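Swapping the car for the bus: one month in

I gave up the car at the start of October. Well, I say gave up – it failed its MOT and the garage in Bullcombe wanted more to fix it than I paid for it, so it gave me up. Several of you have asked how I'm getting on, so I've been told to write it down for the newsletter and stop going on about it in the kitchen.

My trip is the number 8 from the bottom of Kimwood Lane, then a walk up the hill past the chip shop. Door to door it takes longer than driving did, no point pretending otherwise. But I'm reading again! I've finished four books, which is more than I managed in the whole of last year, and one of them was a proper fat one with maps in the front.

The mornings are fine. The bus is warm, there's usually a seat upstairs, and the driver on the early run waits if he sees you legging it (thank you, whoever you are). Evenings are another matter. The one just after five is packed with school bags and trombones, so I now hang on for the next one and get a cup of tea first. If you're thinking of trying it, buy the monthly pass on the app and don't faff with singles like I did for the first week. You can also claim part of the pass back through work, but the form is hidden in the old staff folder, under Travel, then Other. Bastian Janssen has the link and is very patient about sending it.

What I do miss is the big shop. I've tried carrying it, and a bag for life is not for life when you put two bottles of squash and a sack of potatoes in it. I'm having it delivered now and grumbling about the bananas.

Next month I'm having a go at cycling on dry days. I've got my sister's old bike, a new bell and a pair of waterproof trousers that make a dreadful noise when I walk. If anyone knows a route from Kimwood that misses out the big roundabout, please tell me. I'm also after a decent set of lights, and a second-hand pannier if you've one in the shed.

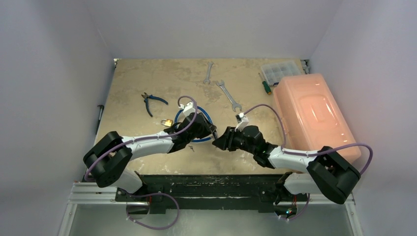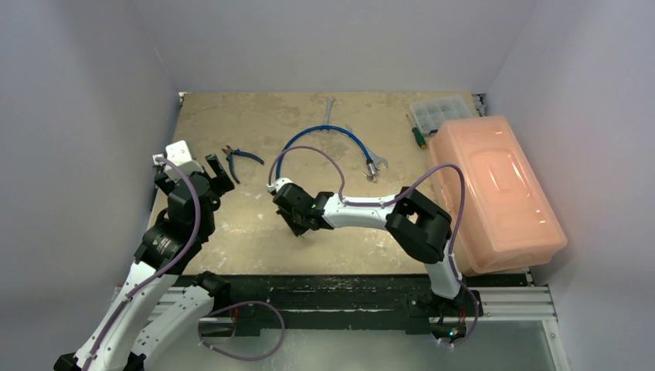

Words: Lesego Moodley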